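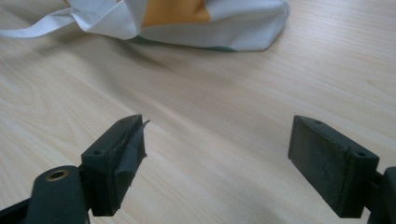 Search this site Go

Sarkton Robotics Club
Minutes of the project meeting, 12/20/18
Held in the upper workshop, 16:15 to 17:40
Chair: Victor Kimaro
Present: hardware group, data group, both mentors
Apologies: received from the Rernemix team, who had a clashing practical

1. Minutes of the November meeting
Accepted with one correction. Under item 4 the servo supply was given as 6 V. It should read 7.4 V.

2. Cloth handling project: state of the recordings
2.1 The data group reported 2382 usable recordings with the hand-held gripper, against a target of 4000 for the spring entry. A further 87 were rejected, mostly for lost tracking when the tool was turned too quickly towards the wall.
2.2 Bags and other soft items remain the slowest class. Operators disagree on where to close the fingers when a strap lies away from the body of the bag. Agreed that the grip is to be taken on the body unless the task sheet names the strap.
2.3 Start position. Recordings are to begin with the fingers fully open and clear of the table, with the item in view beyond them. Several November recordings began with the fingers already closed and will be marked separately in the index.
2.4 V. Kimaro asked whether the light wooden table should be used for everything. The data group would like a second surface. Left open until the storage question (item 5) is settled.

3. Gripper hardware
3.1 Finger pads. Tape on the left pad is wrinkled and has begun to peel, with a corner lifting at the top. The right pad is untaped and its inner face is scuffed. The hardware group considers that the two faces should match, as friction differs between them and thin cloth may be dragged to one side on closing.
3.2 Options discussed: (a) strip the tape and run both pads bare; (b) retape both; (c) bond silicone sheet to both. Option (b) adopted for January. Option (c) to be tried on the spare set first.
3.3 The existing pad fixing holes will be kept, so that old and new pads can be exchanged on the same arms.
3.4 Play in the left finger measured at the tip before and after tightening. Figures are in the hardware log. No further action.

4. Sallura Cup entry
4.1 Entry form and safety sheet to be sent before the end of term. The cloth task is worth 400 points, split between pick, transfer and placing inside the marked square.
4.2 The rules do not say whether a bag may be folded on placing. V. Kimaro to write to the organisers.
4.3 The mentors reminded members that the trained policy has to run on the club's own arm by the February trial. The current version has been run in replay only.

5. Storage
The data drive is nearly full. Raw video to be moved to the Ndung'u room server and the local copies deleted after a checksum comparison. Data group to do this before any new recording session.

6. Any other business
Request for a second charger for the hand-held tool. Approved.
The bench vice is to be returned to the metalwork room.

Actions
Retape both pads, new tape cut to full pad height: hardware group
Silicone test on spare set: hardware group
Query to Sallura on folding: V. Kimaro
Transfer and checksum of raw video: data group
Mark closed-start recordings in index: data group

Next meeting: first Thursday of the new term, same room.

Comments (3)

tmw_hardware
3.2, does "retape both" include cleaning the right pad first? The old adhesive residue on the spare set took ages with alcohol.

V. Kimaro
Yes, clean both. I'll add it to the action list.

rernemix_2
Sorry we missed this. For 2.2, can the strap rule go on the task sheet itself? New operators don't read the minutes.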